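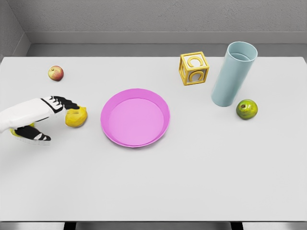
A lemon and a pink plate on the table.

Home Shows How-To Reviews Podcast About

Search this site Enter keywords Go

How to Write a Sketch Comedy Recap People Will Finish

I have been recapping sketch shows on Ploluvitz for a few seasons, and I get asked how I turn one around before breakfast. The method is simple and works for any live show with a host, a cold open and a musical guest.

Before the show

Make a blank document with a heading for each usual slot: cold open, monologue, sketches, fake news, music, goodnights. Leave 8 blank lines for sketches. You can delete the extras later. I use Silix for notes, but a paper pad is fine and the battery never dies.

Look up what the host has done before. If this is a second or third visit, read your old recap so you don't repeat the same joke in your intro.

During the show

Write down three things per sketch: the premise in one sentence, the line that got the biggest laugh, and how it ended. Endings matter, as that is where most sketches fall apart and where readers will want to argue with you.

Don't pause. If you fall behind, write the time next to the gap and go back to it afterward. Keep your phone in another room until the goodnights - other people's reactions get into your notes faster than you think.

Mark each sketch right away with a plus, a minus or a dash. Your first reaction is worth keeping even if you change your mind on the rewatch. 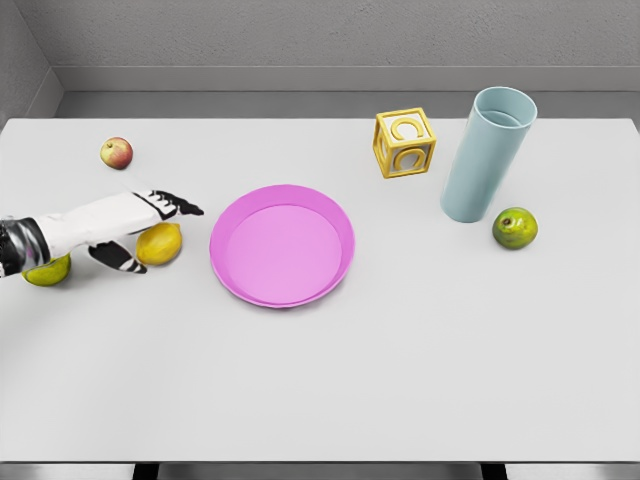 Fruit and household objects, with the plate at right of the hand.

Writing it up

1. Start with the host. Say in two sentences whether they were used well.
2. Pick the best sketch and write that section first. Then write the worst one.
3. Fill in the rest in show order. A sketch marked with a dash gets one short paragraph at most.
4. Name the cast members who carried each piece. Check the spelling.
5. Cut to 1000 words. Longer recaps lose readers somewhere before the musical guest.

Quote sparingly. Two lines from a sketch is plenty, and a joke typed out in full usually dies on the page. If a bit was physical, say what the performer did and move on.

Grades or no grades

I dropped letter grades last season. Readers went straight to the comments to fight over a B minus and skipped the review. The Cassim recaps still use them and do well, so try both and see which your readers like.

Posting

Add clips once the official ones are up, usually by 8 in the morning. I schedule the post through Skastex and then fix the typos that people send in. Leave the comments open for the week, and link to the previous episode at the bottom.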